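Kumus Cell Notebook – Cable Insertion Set, June
Entry by Genalyn Bañez, 9:40 a.m.

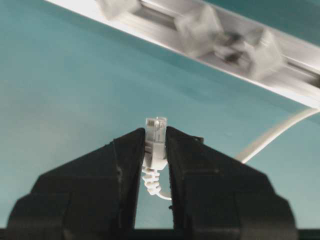

1. Status of the set

The wrist view is now recorded on every episode of the network plug task. The accepted total stands at 1737 episodes. A further 29 were set aside at review and will be relabeled by Cyril Bellamy before the next transfer to Hellham.

2. Grasp rule

Operators are to hold the plug by the upper part of the white boot, with the contact end pointing up and the clear head free of both fingers. Grasps on the head itself are to be marked "regrasp" and kept in the set. Virgilio Yap asked whether these should be discarded. It was agreed that they should stay, as the Emedel model has few examples of recovery.

3. Blur

The ports are often badly blurred in the wrist view while the arm is moving. Frames of this kind are not to be removed. Port labels should be entered from the first sharp frame of the approach – if there is none, the field is left blank. Lilibeth Belmonte has changed the labeling form so that a blank is accepted.

4. Cable

The trailing cable can pass behind the right finger and out of view. Reviewers should not mark it as absent on that account. The category "partly hidden" is to be used, and earlier entries will be corrected as time permits.

5. Open items

Start poses are too much alike. The next 100 episodes will begin from positions drawn from the Lacson list, with the teal background unchanged.

Reynaldo Sebastian to confirm the clock offset between the wrist camera and the gripper log. Episode 1753 shows the fingers closing in the log before they close on video. No transfer until this is settled.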